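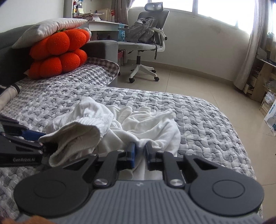 Kodcombe, August

Section 7. Garment Care in Resident Rooms

7.1 Before You Begin

Residents of Haddad House are responsible for their own washing. Machines on the ground floor are open from 7 a.m. until the last cycle starts at 9 p.m. Laundry cards are issued by the housing office, which is managed by Parviz Yazdani.

7.2 Setting Up the Drying Rack

1. Unfold the legs until both side catches click.
2. Place the rack at least 12 inches from the heater.
3. Raise the two wings and lock each one with its sliding bar.
4. Hang heavier items on the center rails first.

CAUTION: Do not hang wet items on the heater, the window latch or the sprinkler pipe.

7.3 Folding and Storage

1. Check seams and cuffs for dampness before folding.
2. Lay the garment on the bed or another clean, flat surface.
3. Smooth it from the collar toward the hem.
4. Fold the sleeves to the back, then fold the garment in half.
5. Store white items apart from new dark items until the dark items have been washed twice.

NOTE: Closet shelves are rated for 29 pounds each. Shoes and books should be kept on the lower shelf.

7.4 Bedding

Quilted blankets supplied with the room must be washed alone, on the gentle cycle, in the large machine. Bleach is not permitted. A blanket that is torn should be returned to the housing office with Form 2.

7.5 Faults

Report a damaged rack or a machine that will not drain to Wycliffe Kombo, Building Services. Please state the room number and the machine number.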